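Tremar Parcel Office
August 8, 2025

The revised conditions for inland parcels are now in force at all of our counters. This thread sets out the main points for private senders. Account customers have received a separate letter and should follow that.

The size limit has changed. The longest side of a standard parcel may now measure up to 80 cm. Please measure the finished parcel, with tape and any padding in place, and not the empty box. Counter staff will measure again and their figure is the one that applies.

Anything longer goes as an outsize item. Outsize items are accepted at the Tremar and Karkow counters only. The Vallero counter has no outsize scale at present, and we are not able to hold such items there for onward transfer.

Weight bands are as they were in May. We have had several letters asking whether the lowest band was to be withdrawn. It remains, and a parcel of up to 2 kg continues to be charged at the small rate whichever counter it is handed in at.

Form 321 replaces the old contents slip. It is a single sheet, white, with the sender's part on the front and ours on the back. Old slips will be taken until our stock of the new form has reached every counter, after which they will be returned to the sender for completion.

On Form 321 please describe the contents in plain words. "Gift" is not a description. "Household" is not a description either, although we see it every day. "Children's books", "a wool blanket" or "bicycle lights without battery" will all do very well.

Compensation for loss or damage is paid up to the value declared on the form, to a limit of 1,000 per parcel. A receipt is needed for any single article declared at more than half the limit. A printed order confirmation is accepted in place of a receipt.

Please do not declare a value higher than the cost of replacing the article. Claims are settled on replacement cost, and the extra charge paid for a higher declaration cannot be refunded once the parcel has left the counter.

Addresses. The postcode goes on the last line by itself, in capitals. The sender's address goes on the back of the parcel, smaller, and with the word "From" above it. Parcels bearing two addresses on the same face are a steady source of trouble — the sorting equipment at Karkow reads whichever it finds first.

If a box is being used again, remove or fully cover every old label and barcode. A line of pen through an old barcode does not prevent it from being read. Brown paper, or a blank label of the right size, is sufficient.

Used boxes are welcome provided the corners are firm. Press each corner with a thumb. Should it give way easily, the box has finished its working life and belongs in the cardboard collection.

The Gagnon box is sold at all three counters in three sizes, and the largest of them sits within the new standard limit when closed as directed. It arrives flat. The tabs fold inwards before the long flaps, and the printed arrow should finish on the outside. We mention this as a good number are brought to us folded the other way about, with the address panel on the inside.

Tape should run along the full length of the centre seam, top and bottom, and then across both ends. String is no longer accepted on standard parcels. It may still be used on outsize items where it is tied flat and the ends are taped down.

Wrapping a box in paper is not required. Senders who prefer a wrapped parcel should use strong brown paper without gloss. Labels lift from glossy paper in damp weather, and a parcel that has lost its label goes to the enquiries room, where it may stay for some time.

Liquids are accepted in sealed containers only, inside a closed plastic bag, with enough soft material around the bag to take up the whole of the contents. Perfume, nail varnish and lighter fuel are not accepted in any quantity. The full list of refused goods is displayed at each counter and is available on paper on request.

Food may be sent if it will keep for a week without cooling. Fruit cake travels well. Fresh cream, soft cheese and uncooked meat are refused, and that includes items packed with ice.

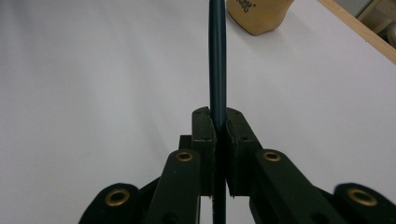
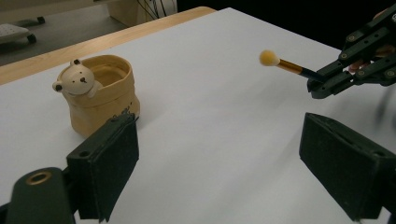
Breakages remain the most frequent cause of claims, and most of them are decided by how the article was wrapped before it went into the box. Wrap each article by itself and leave no empty space on any side. Pay attention to the parts that stand out from the main body. With a cup such as the bear-shaped one, the round ears and the head at the rim should be padded separately first, and the inside of the cup filled with crumpled paper, before anything is wrapped round the whole.

A simple test is to close the box, without tape, and tilt it gently from end to end. If movement can be heard or felt, more filling is needed. Newspaper is perfectly suitable, although it may mark pale fabrics.

The word "Fragile" may be written on a parcel and our staff take note of it. It does not alter the way in which the parcel is sorted, and it does not affect a claim. Senders who need separate handling should ask at the counter for the hand-sorted service, for which there is a supplement.

Collection. A card is left when a parcel cannot be delivered. Please bring the card and one document showing your name. Where a parcel is being collected on behalf of another person, that person should sign the back of the card beforehand.

Parcels for Vallero addresses that could not be delivered are now held at the Vallero counter and no longer return to Tremar overnight. This follows many requests from residents, and we are glad to have been able to arrange it. Parcels that need a customs charge to be paid are the exception — these are still held at Tremar.

Redirection may be asked for at any counter or by post. It takes effect on the third working day after the request is received. Parcels already out for delivery cannot be redirected, and our drivers are not permitted to hand them over in the street, however well they may know the person asking.

Claims should be made in writing and should give the receipt number. Please keep the box and all of the packing until the claim has been settled. We regret that a claim for damage cannot be considered where the packing has been thrown away, and photographs alone are not accepted in its place.

We have been asked whether parcels posted before the change of conditions are covered by the old rules. They are. The conditions that apply are those in force on the date printed on the receipt.

Large-print copies of the conditions are kept at the Tremar and Karkow counters. The Vallero counter can order one for collection the next working day. Form 321 is also available in large print, and the completed large-print form may be folded once and placed in the document pocket in the usual way.

Replies to this thread are read during counter hours. Please do not post receipt numbers or home addresses in a public reply. Questions about a particular parcel should be taken to the counter where it was handed in, or sent to the enquiries room by letter.

One correction to the post on tape: paper tape is accepted as well as plastic, provided it is at least as wide as the strip supplied with the Gagnon box. Masking tape is not.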